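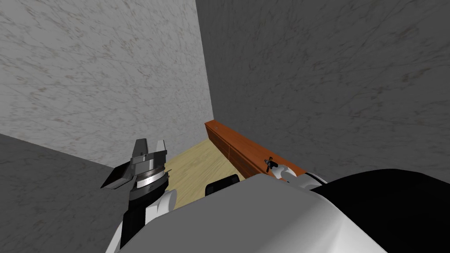
Sealing Marble Walls: What the Spring Trial Showed

Nov 24, 2022

Members who install or maintain interior stone have asked for a written account of the sealer trial reported at the May meeting. The trial was run by Brigitta Hubmann and Heino Laur in the Dindari workshop. It compared two penetrating sealers, Skeltent and Prindden, on honed gray marble fixed vertically. The figures below replace those in the meeting handout, which had the dwell times reversed.

Marble is calcium carbonate. A penetrating sealer slows the entry of liquids into the pores but does not protect the surface from acid. Vinegar, lemon juice and many bathroom cleaners will etch a sealed panel as readily as an unsealed one. Most complaints passed to our technical desk in the past year described etching, and in those cases a further coat of sealer would have changed nothing. An etched panel has to be rehoned.

Panels were washed with a neutral cleaner, rinsed, and left to dry for 60 hours with the workshop doors closed. Moisture was checked with a pin-free meter at the top and bottom of each panel. Readings at the bottom were higher in every case, and two panels were held back until the difference had closed. On a finished wall the same check should be made near the floor line, where mop water collects behind the baseboard or in the open joint.

Sealer was applied with a lint-free pad from the bottom up. Working from the top causes runs, and a run that dries on honed stone leaves a shiny track. Skeltent was left for 3 minutes before wiping and Prindden for 24. The longer dwell is inconvenient on a vertical surface, as the lower edge has to be wiped again before the film turns tacky. Both products received 2 coats.

Water drops were then held against the stone in small putty cups. Both sealers slowed darkening on the plain areas. The results differed along the veins. Veins are often more porous than the surrounding stone, and some contain clay or iron minerals that react to moisture. Prindden held along the veins on all panels. Skeltent let a thin dark line form on the more heavily veined stone, which faded once the cups were removed. Laur's view is that an extra coat worked into the veins with a small brush would correct this. It has not been tested.

Three points from the discussion:

Inside corners. Rodrigo Figueroa noted that sealer collects where two panels meet and is easily missed when wiping. He folds a dry cloth over a plastic scraper and draws it down the joint once. Metal tools should be kept away from the edge.

Color change. Fotini Economou asked whether either product darkens the stone. Neither did so measurably on the light panels. Dark gray panels looked slightly deeper after Prindden – a test patch behind a door or fixture is advised.

Lighting. Adjoining walls of the same stone can look like different batches if one faces the window and the other does not. Compare dry offcuts side by side under one lamp before accepting a complaint about shade.

The full data sheet, with meter readings, is held by Vangelis Panagiotou and can be requested through the technical desk. Requests for sample pads should go to Sales. Members planning to seal over an older coating should strip a small area first, as neither product was tested on previously treated stone.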